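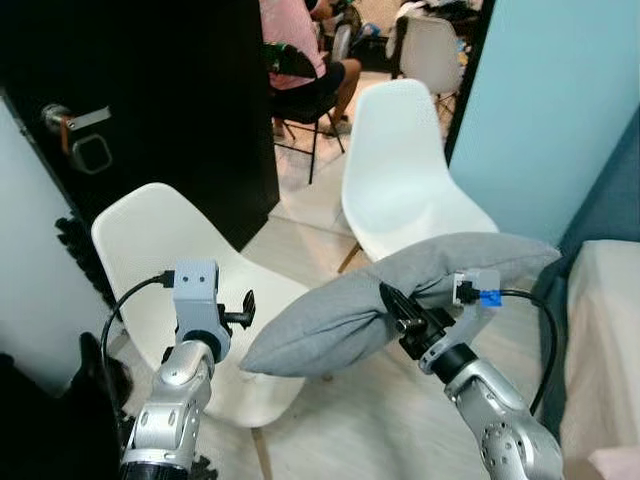 Wed 10 November

Does a retired judge stop being a judge? On paper he does, and then he gets asked to sit again and the paper goes back in the drawer.

I spent the evening with the order in Wuyts v. Arkon, which came down after lunch, and I still don't know what the senior judge on that panel is supposed to be. He left the bench in October. He was back in a robe before the month was out, "by designation," to fill the empty third chair. The order is 8 pages and he wrote seven of them. For a man who has left, he has a lot to say.

Lakmal Uddin thinks I'm being sour. His view, given over the phone while he was cooking something loud, is that courts have always borrowed judges and that a tired old hand beats a vacant seat. Maybe so. I asked him who picks which old hand gets the call. He said the chief judge does. I asked him how the chief judge chooses, and he said, "Carefully." I wrote that down because I want to remember how little it told me.

The case itself is dull. Wuyts sold Arkon a warehouse, Arkon says the drains were bad, and there are 2,697 pages of record on the drains. I read maybe a tenth of it in the summer and none of it changed my mind about anything. The panel sent it back for a new hearing on damages, which both sides will call a win.

What bothers me is footnote four. It leans on the old Skavimus ruling, and Skavimus was written by the same judge back when he had the job for real. He cites himself as settled law. Nothing in the rules stops him. The other two signed on without a word, and I would like to believe they read it first.

Also read the court's yearly report, since it was sitting there. It says 1,045 appeals were closed and calls that a record. Closed how? Dismissed for a late brief counts the same as argued and decided, as far as I can tell from the table. There is a line thanking the visiting judges for their service and no line saying how many cases they sat on. I looked twice.

Teluneck is up next, on the same question of who may sit and for how long. Lakmal says they'll settle it properly this time. He said that about the last one too, and we got a paragraph that could be read either way.

Must call the clerk's office in the morning and ask for the designation order. They'll tell me it's public and then they'll tell me where it isn't. Bed now, the heating has gone off and my tea is cold.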